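# Sorting and packing a home book collection: frequently asked questions

These answers cover paperbacks and small household items moved together, using Varnholm cartons and Dadis shelf labels. Last revised 23 February 2026.

## Preparation

**Where should the books be sorted?**

On a flat, hard surface at floor level or on a large table. Stone and tile are suitable once they have been swept. Grit under a glossy cover leaves fine scratches when the book is slid, so lift each book to move it. Carpet sheds fiber into the page block and is best avoided.

**Do I need to clear everything else first?**

Yes. Clothing, footwear and soft items go in a separate carton before any book is handled. Footwear carries dust, and fur or knit slippers shed onto covers. A slipper left on top of a book also hides the title, and the book tends to be missed when the list is made.

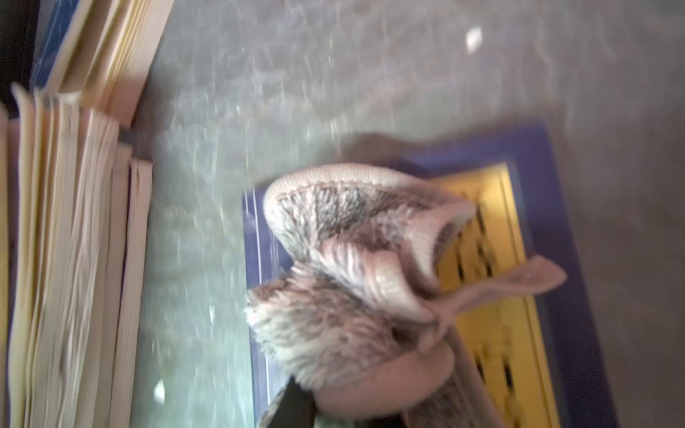

Wipe covers with a dry cotton cloth. Do not use glass cleaner on laminated covers - it lifts the film at the corners. Page edges are brushed from the spine outward with the book held closed.

**How high can a stack be?**

Eight paperbacks of the same format. Mixed formats should be kept lower, with the largest book at the bottom. Align the spines, then reverse every second book if the stack leans.

## Sorting

**Should I sort by size or by subject?**

By series first, then by size. Books in a series usually share a cover design, so they can be gathered quickly. Subject order is restored at the shelf. Trying to keep it inside a carton wastes space.

**Several books in my set look the same. How do I tell them apart?**

Use the title label on the front cover. Sets of Chinese classics are often finished in one dark color with border lines that imitate thread binding, and the yellow label is the part that changes. Turn every book face up before listing it. Do not rely on thickness.

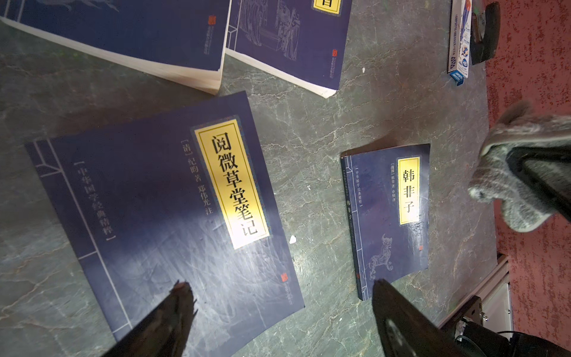 *Two titles with matching covers: 阅微草堂笔记 (larger, left) and 韩非子 (right).*

**What do I write on the list?**

Title, author and carton number. For translated or annotated editions, add the name of the translator or annotator, as the same text may be owned in more than one version. Copy non-Latin titles as printed. If that is not practical, photograph the cover and enter the photo number.

**Are different sizes in one series packed together?**

Yes, if the difference is small. Place the larger books flat at the base and the narrower ones upright against the carton wall, spine down. Fill the gap with plain paper. Newsprint transfers ink to pale page edges.

## Packing

**Which carton should I use?**

The Varnholm 717. It is rated for 19 kg, and a full load of paperbacks normally stays under that limit. Hardcovers reach it before the carton is full - weigh as you go. Larger cartons are intended for bedding and clothes.

**Can soft items be used as padding?**

Clean towels and T-shirts, yes. Slippers and shoes, no, even when bagged. The soles press into the covers and leave a curve that takes weeks to flatten.

**How many labels are in a Dadis roll?**

100. Apply one to the short side of the carton and one to the lid. Never apply a label to the book itself, as the adhesive pulls color from a glossy cover.

## Storage

**How long can the cartons stay closed?**

Through one season in a dry room. Cartons closed before July should be opened at the end of that month and aired for a day. Keep them off bare stone floors with a Karaki slat or two lengths of batten.

**A cover has curled. Can it be corrected?**

Usually. Lay the book flat under a Benent press board for several days with no heat. Check it daily and stop when the cover lies level.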